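In Defense of the Fake Egg

My sister wants to clear out the play food. She's got a bin by the back door and she's serious about it. Her kids are six and eight, she says, and they have tablets, and who needs a pretend breakfast when there's a real one every morning?

I do, apparently! I got weirdly upset about it, and I've been arguing with her in my head ever since, so you get to hear it instead.

Play food is the best toy there is, and the egg is the best of the play food. I'll go further: I think a big, smooth white egg and a round yellow yolk in a green dish will get you a longer afternoon than anything with a battery in it. My niece ran a restaurant called Olmedo for most of October (her name for it, no idea where it came from) and the menu was egg. You could have it in the dish or in the basket. I was charged 153 dollars and told the kitchen was closing.

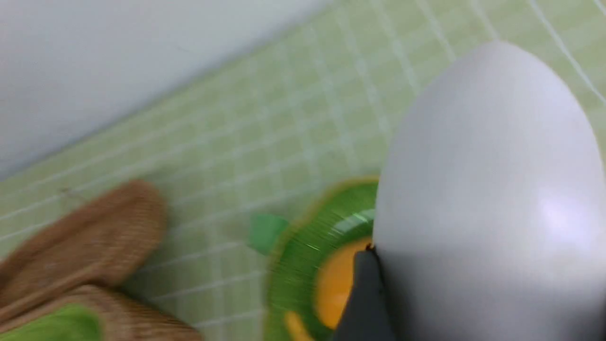
My old neighbor Encarnación Miranda, who raised four kids and has opinions on all of them, thinks toy food should look as real as possible. We disagree there. I like it a little wrong. Give me a yolk the color of a school bus and a green that no vegetable ever managed. A kid looks at that and decides what it is, and an hour later it's something else, and you'd better keep up.

And yes, the pieces get everywhere. I've stepped on a pretend pea in the dark and said things. I know my sister is the one picking it all up, so it's easy for me to be sentimental from my own tidy apartment. Fine. Put half of it in the bin, then. The plastic pizza can go, it never did much for anybody.

But leave the egg, and something to serve it in. I've still got a reservation, and I'm told the price has gone up to 2,260 dollars, tip not included.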